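Search this site Search Go

Workshop tips: keeping a pair of hand grippers civil

Our Zomley pair has lived on the same bench through two office moves and one flood, and most of what follows was learned by doing it wrong first.

Wipe the jaws before you start. A cloth barely damp with water will do. The bottle of solvent under the sink will also do, once, and then you will be ordering new pads from Eltodo and waiting until October for them.

Check the screws every 100 picks. They work loose quietly, then all together. Finger tight plus a small nudge is plenty. If you need to grunt, stop.

Leave slack in the cable. Let it hang down past your wrist in a lazy curve and keep it on the outside of your sleeve. A cable pulled straight will come out of its socket at the one moment you were doing well.

Label left and right. They look alike, they are not set up alike, and by 6 in the evening you won't care which is which. A dab of nail varnish lasts longer than tape.

Practise on something soft in a box with tall sides. Put the box to one side of the table and give your spare hand room to do nothing in. Park the idle gripper low, with its jaws clear, and resist waving it about while you think.
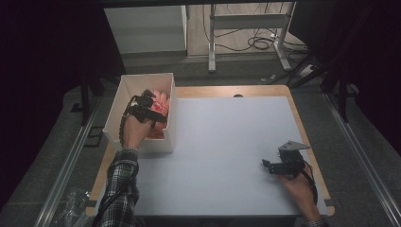 Left hand in the box, right hand waiting its turn.

Re-zero after every knock, including the ones you have decided didn't count. On ours you close the jaws fully, hold for 12 seconds and open them again. Xu owners have a button for it and will tell you so.

Coil cables loosely when you pack up. Tight loops remember.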